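I finally did it, you guys. I spent a whole morning at the Lesville courthouse watching a trial, for no reason other than wanting to, and I am still buzzing.

Some background for anyone new here. I've been reading court stories in the paper since I was a kid, and last fall I went through a stretch of listening to old appeals arguments while I did the dishes. In all that time I had never once walked into a courtroom. I think I assumed you needed a pass. You don't! You go through the metal detector, you look at the list of cases taped up by the elevators, and you pick one. I asked the clerk at the window which courtroom would be a good one for a first timer and she pointed me to the second floor without even looking up.

The case was a burglary at a storage place out on Cunha Road. Somebody had cut the locks on a row of units and cleaned them out, and the whole question was whether the man at the defense table was the somebody. I got there at 9 in the morning and the jury was already seated, so I slid into the back row next to a woman with a huge bag of knitting (needles and all, so I guess those are allowed).

What surprised me most was how slow it is, and how much I liked that. The prosecutor spent 20 minutes on a padlock. Where it was bought, who had a key, who bagged it, what the number on the bag was. On TV that's one line. In the room you can feel everybody leaning in, because if the bag number is wrong the whole thing wobbles. The defense lawyer stood up after that and asked only 2 questions, both about the lighting in the parking lot, and sat back down. I wanted to clap.
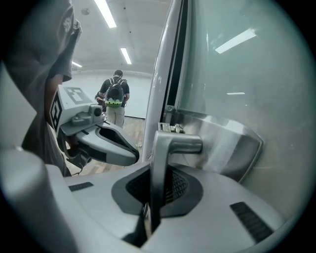 Then came the sidebars! The judge flips a switch and a hissing noise comes out of the ceiling so the jury can't hear the lawyers whispering. I had read about this and it still made me grin like an idiot. One juror used the time to do what I'm pretty sure was a neck stretch routine.

The part I keep thinking about is the owner of one of the units. He was an older man who had kept his late wife's record collection in there, about 100 albums, and he'd been through the pawn shops on Mokgate Street himself looking for them. He found two. He told it very plainly and nobody objected to anything. It was the first moment all morning when I remembered that this wasn't a show being put on for me, and I felt a little ashamed of how much fun I'd been having up to then. I think both feelings are fair. Courtrooms are open so that regular people will come and look, and looking properly means noticing him as well as the hissing ceiling.

I had to leave at the lunch break, so I don't know how it came out. I've been checking the court's website, which was clearly built in another age, and it still says "pending."

A few practical things if you want to try it. Bring a sweater, it's freezing in there. Phones off, all the way off, the bailiff means it. Don't park in the Kuson garage unless you enjoy paying for a full day, there's free street parking behind the library. Arraignments are quick and a bit confusing, so go for a trial if there's one on the list. And you can get up and leave whenever you like, as long as you wait for a pause and don't let the door bang (sorry, Courtroom B).

I'm going back in March when a friend can come along. She wants a fraud case. I told her there will be spreadsheets and she said that's exactly why.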